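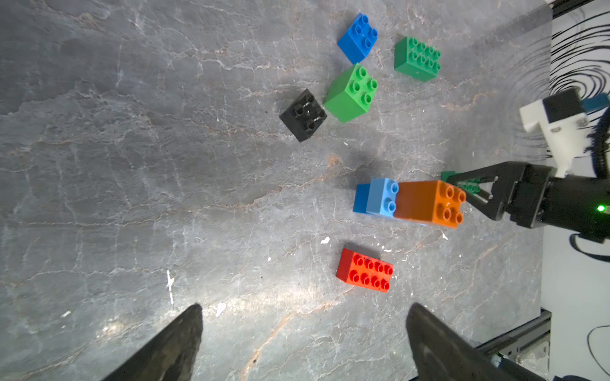 About Us

Hi, I'm Gordon Lachance, and I run Grikimon, a small building-brick workshop and lending library for kids who aren't quite ready for the tiny bricks yet (and for the grown-ups who are tired of stepping on the tiny bricks). If you've landed on this page you've probably got a three-year-old pulling on your sleeve, so I'll try to keep it moving. I'm not very good at that, as my regulars will tell you.

How it started

I taught preschool for a long time before this. Every classroom I ever worked in had a bin of big chunky bricks, and every one of those bins was a mess. Half the bricks were sticky, somebody had put a sandwich crust in there, and there were never enough of the long ones. Kids want the long ones! You can't make a bridge out of squares, or you can, but it takes a patience I've only ever seen in two children and one grandmother.

So when I left teaching I bought up a retired daycare's entire brick collection, washed the whole lot in my bathtub over one very long weekend, and started packing them into sets on the dining room table. My plan was to lend a few out to neighbors. By the end of that first month I had a waiting list on the fridge and no place to eat dinner.

We opened the shop on Ghorbani Street on May 21, 2023. It used to be a shoe repair place and you can still smell a bit of polish in the back closet when it rains. I like it.

What we do

There are two sides to Grikimon, the lending and the building.

The lending side works a lot like a library. You join, you pick a set, you keep it for up to a month, you bring it back and take another one. We have 239 sets on the shelves right now. The smallest is the Pocket Set, good for a restaurant or a waiting room, and the biggest is called the Irkar, after the street my grandparents lived on. The Irkar comes in two tubs and you will want a car.

The building side is our open table. You come in, you find a spot, you build. There's no teacher at the front and no model you're supposed to copy. I put a handful of bricks out and let the kids take it from there. A few red, a few green, an orange one, a couple of different blues. I used to dump out a whole tub and I stopped, because the little ones would just swim their arms through it and wander off. With a small handful they pick each brick up and look at it, and pretty soon somebody has decided the black one is a stove.

About the bricks

We only carry the large kind, with the fat round studs that small fingers can get hold of. I get asked a lot why we don't do the small ones too. There are plenty of good places for those, and my heart belongs to the big ones – they forgive a crooked hand, they make a really satisfying sound when they come apart, and you can find them again under a couch.

Most of what we own is plain two-by-twos and two-by-fours. I do have a soft spot for odd pieces, the skinny ones and the tall ones, and I try to slip at least one into every set. A plain tower is nice. A plain tower with one strange brick in the middle of it usually has a story, and you'll be told it whether you asked or not.

We don't sort by color. Parents sometimes start sorting by color while they wait, which I take as a kindness, and then I mix them all back together after closing. Sorting by shape helps me pack, so that's how the back shelves are arranged. If you like sorting (some of us find it very calming, no judgment) come in on a slow morning and I'll hand you a tub.

Do the bricks get scuffed? Oh, sure. Some of our oldest ones have been through more families than I can name, and they've got the tooth marks to prove it. If a brick is cracked or has a rough edge it comes out of the set for good. If it's only got a bit of a history, it stays.

Cleaning

Every set that comes back gets washed before it goes out again. Warm water, mild soap, a soft toothbrush for the hollows in the studs, and then a night on the drying racks. The racks were built for us by the Jonow workshop across the alley, who normally make shelving for bakeries and thought I was pulling their leg. They hold over 900 bricks at once and they have never wobbled.

You don't need to wash a set before you return it. Please do shake it out, though. We've had raisins, a house key, one very small sock and a slice of cheese. The key's owner did come back for it.

Who we are

Mostly me! I'm here every hour that we're open. My sister does the books and the window display, and she'd like you to know the giant brick giraffe was her work. In summer we usually have a high school student or two helping at the racks, and they've all turned out to be faster packers than I am.

We're a small place and we plan to stay that way. We've been asked about opening a second shop and I did think about it for most of a winter. I'd miss the table too much. On a good afternoon I still get to sit down and build for ten minutes, usually because someone has told me to and given me a job (I do a lot of walls).

Joining

Membership is $41 a year for a household, and that covers the lending and the open table both. It doesn't matter how many kids you have. It doesn't matter if you have none, either – we've got a few grown-up members who come in just to build, and they're good company.

If a brick goes missing while you've got a set, tell me and don't worry about it. There's no fine. Bricks go behind radiators and into diaper bags and they mostly come home in the end. I keep a jar on the counter for the strays, so if you find one a year later, drop it in there.

Come by and say hello

Stop in any time the door's open, even if you only want to look around before you join. The ramp is on the alley side and it's wide enough for a double stroller. Street parking is easiest before lunch.

You can also call or use the contact form. I answer everything myself, usually in the evening with my feet up, so give me a day. If you're after a big set for a birthday, let me know as early as you can, as the Irkar in particular gets booked up in May.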